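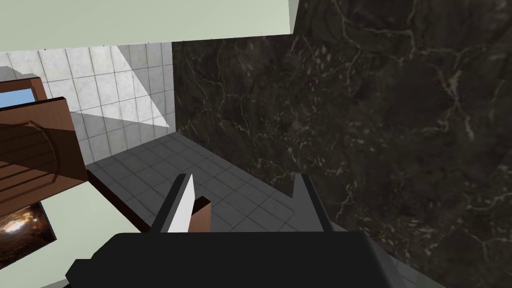 *Small brown wooden block, standing upright, darker edge at the top.*

# Hultberg Long-Handle Grout Brush (item 756)

Okay, I love this brush more than is reasonable for a person to love a brush. I've been selling floor care stuff out of the Ploltcombe shop for years now, and the Hultberg is the one I put in people's hands when they come in complaining about their kitchen floor. It's also the one I use at home, on a floor with far too many grout lines that I picked out myself and have to live with!

It's a narrow, stiff brush on a long handle, so you can stand up while you scrub. The bristles are trimmed to a V, and the point of the V is what gets down into the line. A flat deck brush mostly rides over the top of the tile and polishes the part that was already clean.

## What you get

- One Hultberg brush head, V-trimmed, stiff nylon
- Two-piece steel handle with a foam grip
- One spare head (medium bristle, good for wall tile)
- A little hanging hook, which I lost the first week and don't miss

The head weighs 300 grams with the handle off. I know that sounds like a weird thing to list, but people do ask me, mostly people with bad wrists who want to use it short. It's fine short. You unscrew the top section and it becomes a hand brush, and that's how I do the corner behind the toilet.

## How I use it

Sweep first, please. If you skip the sweeping you're just making mud. Then wet down a patch you can reach without moving your feet, put your cleaner on, and go have a cup of coffee. I give it ten minutes. After that it's short strokes along the line, all the lines going one way and then all the lines going the other way. Square tile is really nice for this (you get into a rhythm), while hexagons will make you question your life choices.

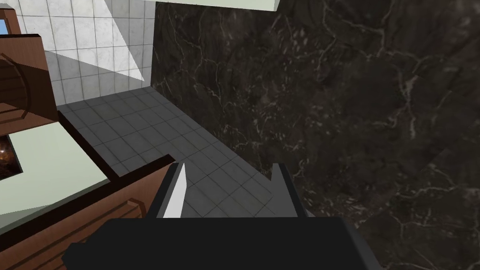 Rinse with clean water and change it more often than you want to. Most of the "my grout dried gray again" emails I get are about dirty rinse water, and I've done it myself, more than once, late at night with guests coming.

For the cleaner, I carry the Xolalpa powder and that's what I'd pair it with. It's an oxygen bleach, no perfume, mixes up in warm water. Make only what you need for the day, it goes flat overnight. Dish soap and baking soda will get you part of the way on a floor that isn't too bad. Keep vinegar away from it! It eats at unsealed grout, and it's no friend to natural stone either.

## Which head for which floor

**Stiff (already on the brush):** glazed ceramic, porcelain, concrete, garage floors, the front step.

**Medium (the spare):** wall tile, shower surrounds, anything with a soft-looking finish. Also older grout that's a bit crumbly. If sand is coming up with your rinse water, stop scrubbing and look into regrouting, no brush is going to help with that.

I wouldn't use either one on polished marble. I've sent people home without a sale over this.

## Things I'd change

The joint between the two handle sections works itself loose if you push hard. I wrap a bit of plumber's tape on the threads and it stays put. The foam grip also gets grubby, and I wish it came in black instead of that pale green.

## Ordering and returns

Orders in before 3 p.m. go out the same day, except Thursday, when I'm over at the Parkcombe market with the van. You can pick up there too, just put "Parkcombe" in the order note and I'll bring it along. You've got 30 days to send it back, used or not. I'd rather have a soggy brush back than have you stuck with one you don't like.

Replacement heads are sold in pairs and come in stiff or medium. Mine last a bit over a year with a scrub every couple of weeks, but a rental or a busy mudroom will chew through them faster. They screw on with an ordinary thread, so if you've already got a decent broom handle, try it before you buy the whole kit.

Questions go to the shop email. I answer in the evenings, usually after the dog's been out.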